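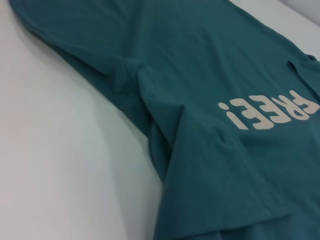
A printed cotton T-shirt on a white surface. The crease through the middle has to come out first.

The T-shirt is the least standardised object in the average chest of drawers. Two shirts sold in the same size can differ in body length, sleeve angle and fabric weight, and a method that gives a neat packet with one will leave a protruding hem with the other. Aliki Papadakis, who runs the linen and garment room at Brandorow, teaches new staff on T-shirts for this reason. Shirts with buttons, she says, have a placket to line things up against. A T-shirt has only its seams.

Her method starts with the surface. It should be smooth, pale enough to show the outline of a dark garment, and wider than the shirt with both sleeves out. The shirt goes face down, collar away from the folder. Flattening is done with the side of the hand, from the centre line outwards, and never by pulling on the hem, which stretches a knit unevenly and leaves a wave along the bottom edge.

Each side is then turned in by a quarter of the width, the sleeve laid back on itself, and the body folded in thirds from the hem. The finished packet should stand on its edge unsupported. If it falls over, the usual fault is air trapped between the second and third layers.

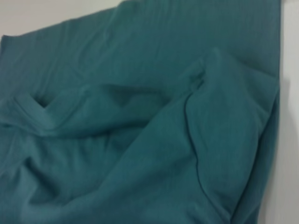
Page last changed: 22 November 2020

Jersey has a memory of a sort. Cloth left in a heap, with ridges standing up and a hollow between them, will keep those lines if weight is put on top of it. At Brandorow the limit for a crumpled garment is 36 minutes on the table. After that it goes back for a light steam.

Prints need separate treatment. A block of screen-printed lettering is stiffer than the cloth around it and resists a fold placed across it. Filippos Alexiou, a textile technician at Cesbridge, spent most of January folding and unfolding printed shirts to see where the ink first gave way. His set ran to 52 shirts, each stored for the same period in the same drawer. Cracks appeared earliest where a fold crossed a wide letter at a shallow angle — folds running between two lines of text did little harm. He now recommends moving the side folds outwards until they clear the lettering, even if the packet comes out wider than its neighbours.

Wider packets raise the question of the drawer. The Anedska insert, a plain divided tray at 399 mm across, takes two columns of standard packets but only one of wide ones. Papadakis keeps printed shirts in a drawer of their own, rolled from the collar down.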